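Wasmont调整机械臂采购计划 首批买4台,其余款项十月再定

本站讯(2020-03-28)Wasmont日前确定了Stidthorpe工作区新一轮设备采购方案。按照方案,公司将在上半年购入4台轻型机械臂,配套夹爪、线缆、安装架和备件同批下单,首批预算上限为50万元。原先一并列入计划的移动底盘和新控制柜移到下半年,十月复核后再决定买不买、买多少。

Stidthorpe工作区做的是桌面物品操作,内容包括取放餐具、整理织物、把东西从一处挪到另一处。工位用铝型材搭成,机械臂装在型材架上,台面按任务更换布置。现有设备白天基本排满,新任务要等老任务让出工位才能开始。负责工作区设备的Gemechu Kahsay说,去年下半年起排期一直偏紧,一台机械臂送修,后面几项工作就跟着往后推。

采购清单最初由各小组分别填报,汇总后一共109项。里面有整机,也有夹爪软垫、扎带、保险丝这一类单价很低的东西。Kahsay用了两周时间逐项核对,把重复填报的合并,把库房里还有存货的划掉,又退回去一部分没有写明用途的。退回的条目可以补充说明后重新提交,截止时间还没有公布。

他说清单里最难处理的是中间价位的部件。“整机贵,大家都会认真看。螺丝便宜,买多了也没关系。麻烦的是备用关节、控制板、电源这些东西,一件不算贵,加起来就不少,又说不准什么时候用得上。”

按照现在的做法,这类部件分成两档。损坏后会让整台设备停下来的,库里必须常备;可以暂时拆借或者等供应商发货的,用到再买。关节模块、电源和末端安装座归入第一档,外壳件和装饰盖板归入第二档。通信线缆原来在第二档,这次提到了第一档,理由是线缆反复弯折,更换次数比填报时估计的多。

夹爪软垫单独列了一行,首批订50副。软垫直接接触物品,磨损快,以前由各小组自己零星购买,型号和厚度不统一,换上以后还要重新标定。今后由工作区统一采购、统一登记,小组凭工位编号领取。旧型号的存货用完为止,不再补。 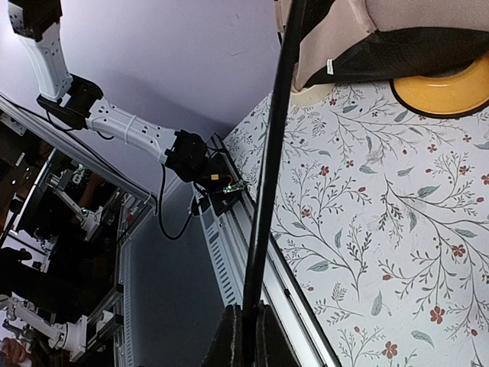
铺着印花桌布的台面旁边架设有白色机械臂,台面一侧放着黄色黑边的盘子。Wasmont供图

供应商方面,Wasmont向两家公司询了价,分别是Harahap和Hikmont。两家都做轻型机械臂,负载和臂展都能满足桌面操作的需要,报价结构差别较大。Harahap的整机单价低,夹爪和安装法兰另外计费,保修期内的运费由买方承担。Hikmont的整机单价高一些,报价里已经包含夹爪、线缆和一次上门调试,保修期内双向运费由卖方承担。

公司财务主管Lucie MacPherson说,只看整机价格,两家很容易比出高低,把三年里的维修、运费和停机都算进去,差距就小得多。她要求设备组提交的比价表必须按三年使用周期计算,表里至少要有购置、安装、备件、维修、运费和人员培训几栏,缺一栏就退回重做。

“以前有过这样的情况,设备买回来,发现没有留安装的钱,放在箱子里等了一个季度。”MacPherson说,“钱是花了,工作没有往前走。这次安装和设备放在同一张单子里批,不再分开。”

Kahsay对两家的意见偏向兼容性。工作区现有的控制软件是按Harahap的接口写的,换成Hikmont需要增加一层转换程序,软件组估计要占用一名工程师几个星期。这段时间的人工也要算进成本。另一方面,Harahap的备件交货期最近拉长,客服给出的答复是关节模块暂时无法承诺发货日期。Hikmont表示库里有现货,可以在合同里写明交期和逾期赔付办法。

目前的倾向是首批整机仍从Harahap购买,同时向Hikmont借一台样机试用。样机不占采购额度,试用期间的运费由Wasmont承担。试用结果写成书面报告,十月复核时一并提交。两家公司的合同都还没有签,最终价格以签约为准。

试用内容已经定下来。样机要装到与现有工位相同的型材架上,用同一批物品做同样的任务,记录装调时间、软件适配时间、运行中的停机次数和每次停机的原因。操作人员还要填写使用感受,包括拖动示教时手感轻重、急停按钮的位置是否顺手、夹爪更换是否方便。Kahsay说,感受这一栏往年没有,结果是设备参数合格,操作的人却不愿意用,排班时总往别的工位挤。

场地也是这次计划里反复讨论的一项。Stidthorpe的房间面积有限,新增机械臂以后,过道宽度、电源回路和网络接口都要重新安排。设备组画了两版布置图。第一版把新工位集中放在靠里的一侧,走线短,改动少,缺点是几个工位挨得太近,相邻机械臂的工作范围有重叠,必须在软件里限制动作。第二版把新工位分散插到现有工位之间,重叠问题小,但要加装线槽,还要挪动两处插座。

讨论后采用第二版。线槽和插座改造的费用列入首批预算,由房屋管理方指定的电工施工。施工安排在周末,不影响平日使用。在电源改造验收以前,新设备只开箱检查,不通电。

型材架部分准备自行组装。工作区里还有一批去年剩下的铝型材,长度不一,能用的尽量用掉,不够的再买。角件、滑块螺母和端盖按整盒采购。Kahsay提出,新架子的高度要和老架子保持一致,这样台面和物品可以在工位之间互换,不用每换一处就重新调整机械臂的起始姿态。有小组希望把自己的架子做矮一些,方便坐着操作,这个要求没有采纳,改为给这几个工位配可以调节高度的椅子。

台面用品归入耗材,包括桌布、盘子、杯碗和各类织物。这部分金额不大,填报的时候却最乱,同样的东西有的写“餐具”,有的写“道具”,有的写“测试件”,汇总时没有办法合并。MacPherson要求统一叫“台面用品”,下面再按材质细分。采购由工作区统一办理,可以在普通商店购买,凭票报销,单次金额超过规定限额的需要事先报批。

对台面用品的另一项要求是不要全部买新的。操作小组认为,实际家庭里的桌布会有折痕和污渍,盘子和杯子也不会是成套的,测试时用的东西应当有新有旧。设备组同意把旧物继续留用,只更换破损和有安全隐患的。破口的瓷器不得上台,沾油的织物单独清洗。

人员方面,这次采购没有增加编制。新工位投入使用后,由现有操作人员轮流值守,维护工作仍由设备组承担。有人在讨论中问到,机械臂多了,维护的人不增加,时间够不够。Kahsay的答复是,目前维护时间里有不少花在找零件和等零件上,备件补齐以后能省下一部分,省下多少要等运行一段时间再看。他建议把每次维护的起止时间和等待时间分开登记,作为十月复核时是否增加人手的依据。这个建议已经写进方案。

培训由两部分组成。供应商来人安装时做一次集中讲解,内容是机械安装、通电检查和急停。之后由设备组编写一份操作说明,放在每个工位上,内容包括开机顺序、常见报错和联系人。操作人员在独立使用新设备以前,需要在设备组的人陪同下完成一次开关机和一次夹爪更换,并在登记表上签字。

考虑到近期出行和运输都不方便,供应商能否按时派人到场还不能确定。方案里准备了一个替代办法,由供应商通过视频指导,设备组自己安装,上门调试的费用从合同款里扣除。Harahap已经口头同意,书面条款正在修改。如果货物到港以后清关时间延长,付款节点相应顺延,这一条两边没有分歧。

付款分三次。签约付一部分,到货并完成开箱检查后付一部分,通电运行满一个月没有重大故障再付余款。什么叫重大故障,双方谈了几轮,现在的写法是因设备本身原因导致连续停机超过三个工作日。操作失误、电源问题和软件改动引起的停机不计算在内。MacPherson说,故障原因由谁判定还要补一条,她倾向于以设备日志为准,日志看不出来的由双方工程师共同检查。

旧设备的处理也写进了计划。工作区有两台较早购入的机械臂,关节间隙变大,重复定位不如以前,修理费用接近重新购置。设备组原来准备报废,后来改为降级使用,放到不要求精度的任务上,主要供新来的人练习。拆换下来的部件里还能用的,登记以后进入备件库,标签上注明来自哪台设备、使用过多长时间。完全不能用的按电子废弃物交给有资质的回收单位。

资金安排上,首批50万元从本年度设备费中支出,不动用备用金。下半年的部分暂时只列项目,不列金额。移动底盘是去年就提出的需求,目的是让机械臂能在几张台面之间移动,减少固定工位。讨论中意见不统一,赞成的人认为可以提高设备利用率,反对的人认为地面不平,线缆也不好处理,底盘买回来很可能长期停在一个地方。MacPherson的意见是先租后买,租用期间如果每周实际移动次数太少,就不再列入采购。

新控制柜推迟的原因比较简单。现有控制柜还有空余接口,首批4台机械臂接入以后仍能运行,只是散热要加强。设备组准备在柜内加装风扇,并在柜门上贴温度记录表,由值班人员每天上午和下午各记一次。如果夏季温度超出规定范围,控制柜可以提前到十月以前采购,需要另行报批。

方案同时改了采购申请表。新表要求填写的内容有用途、使用工位、替代办法和最晚需要时间。“替代办法”一栏是新加的,申请人要写明如果这件东西买不到,工作能不能用别的方式继续。写“不能”的需要小组负责人签字。Kahsay说,上一轮填报时几乎每一项都标着“紧急”,没有办法排先后,加了这一栏以后,试填的两个小组自己撤回了一些条目。

新表下周起使用,旧表收到本月底。已经按旧表批准但还没有下单的条目,不需要重新填写,由设备组直接转入新表,申请人核对后确认即可。低值耗材走简化流程,只填品名、数量和工位编号。

关于预算里有没有留余地,MacPherson说首批上限不会提高,运费和汇率变动的部分从备件一栏里调剂,调剂后备件数量不得低于第一档的最低存量。如果仍然不够,先减少外壳件和工具,机械臂的台数不变。夹爪软垫的50副也不减。

按照目前的进度,合同文本由双方法务看过以后签字,电源改造与合同谈判同时进行。Harahap没有给出整机的准确到货日期。Hikmont的样机预计先到,设备组已经腾出一个靠门的工位,型材架的横梁还缺两根,正在补订。

各小组对布置图有意见的,可以到设备组查看打印件并在上面直接标注。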